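About Vedton

Print this page
E-mail this page to a friend

Vedton repairs and checks electrical instruments, control panels and the sort of grey box that hums in the corner of a pumping station. We have been at it, under one name or another, in the same building on the river side of Cuvley. The building dates from 1876 and was put up for a firm that made brass taps. The taps have gone. The draughts stayed on.

We are a medium-sized business by local standards and a small one by anybody else's. There are 177 of us across 3 sites: the main works in Cuvley, the stores at Pralach, and a two-room office in Skála where the telephone is answered in four languages, one of them with reluctance.

What we do all day

A customer sends us something that has stopped working, or that a piece of paper says must be tested before it is allowed to carry on. We open it, measure it, mend it if it wants mending, measure it again and send it back with a different piece of paper. In a busy month, and July is always the busiest, 3000 items come through goods-in. A fair few arrive with no name on them and a note reading "as discussed".

For most of our history the measuring was done by people on stools. They were very good at it. They also had bad necks, and opinions on one another's choice of radio station, and by four in the afternoon their handwriting had become a matter of interpretation.

How the robots came in

The idea was first raised by Yevhen Vasylenko, who runs the test floor and had himself spent eleven years on one of the stools. His proposal ran to a page and a half. It said that the dull part of testing was picking up a meter, putting it where it was needed, holding it there, and putting it down again, and that he would like a machine to have a go at that while his people did the part that needed a brain. The directors asked whether it would save money. He said he had no idea, but it would save Monday mornings. They gave him one bench and a small budget, mostly to see what he would do with it.

What he did with it, to begin with, was very little that a visitor would have noticed. We had all seen the films. We expected something that would stride in and take our jobs by lunchtime, and a couple of people in dispatch had gone as far as updating their CVs. For weeks the robot practised reaching for things. Small crowds gathered at the tea break, watched it for a while, and went back to their tea.

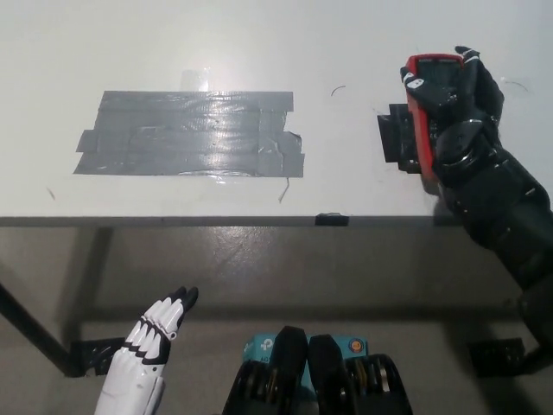
Hands were the sticking point. An arm that can get to a given spot is a fairly ordinary purchase now, but a hand that can take hold of an ordinary tool, the same one the rest of us use, is a fussier business. Yevhen was firm that we would not rebuild the whole shop to suit the machine. It would have to cope with our tools, our tables and our habit of sticking tape to things. Some of our habits did have to change all the same. Cups are no longer allowed on the test benches, a rule that had been on the wall for nine years and is now obeyed.

What changed for the people

Nobody lost their place over it. We say so plainly as it is the first thing every applicant asks, usually while pretending to ask about the car park. What did change was the shape of the day.

The testers became what we call bench leads, a title chosen after a long meeting and disliked equally by everyone. A bench lead sets up the job, shows the robot what is wanted, watches the first few tries and decides whether the result can be believed. It is less tiring on the neck and more tiring on the patience. Several of our older hands turned out to have a gift for it, having spent decades explaining things slowly to apprentices. One or two tried it for a month and asked to go back to a stool, which they did. We still have stools. There are plenty of instruments old enough, or odd enough, that we would not let a machine near them, and a good many customers who feel the same way.

The repair side has hardly altered. Finding out why a panel trips only on damp Thursdays is still done by a person with a torch, muttering.

We got some things wrong. We put the first robot bench beside the main door, where it was in everybody's way. We also brought in a daily report form that took longer to fill in than the testing had ever done by hand. The form was three pages long and asked, among other things, for the "mood of the cell". It has been withdrawn, though Skála continued to send theirs in until the spring, with rather thoughtful answers.

Pay was another matter that ought to have been settled at the start and wasn't. Bench leads were doing new work on the old rate for a good while before it was put right, and they told us so at every opportunity. The new rate was backdated. Anyone joining us now is trained on the robot benches and on the ordinary ones, and paid for both from the first day.

Coming to see us

Customers, schools and the merely curious are welcome on the test floor by arrangement. Visits start at half past nine and finish when Yevhen runs out of things to say, so please allow the morning. Flat shoes are best. Children under twelve should be attached to an adult.

We should warn you that robot work is slow to watch. People come hoping for a show and find a machine taking its time over something they could do themselves without looking. The bench leads have grown used to this and will happily talk to you in the meantime — about the work, about the pension scheme, or about the tap factory, of which one or two have made a study.

Working here

We take on apprentices each autumn and experienced repairers whenever we can find them. You don't need to know anything about robots. It helps if you can read a circuit diagram, label a cable so that somebody else can understand it, and admit when you have dropped something. Write to us at the Cuvley works, or ring in the morning, before the telephone in Skála gets busy. The stores at Pralach cannot help with job enquiries but will put you through, eventually.

Print this page
E-mail this page to a friend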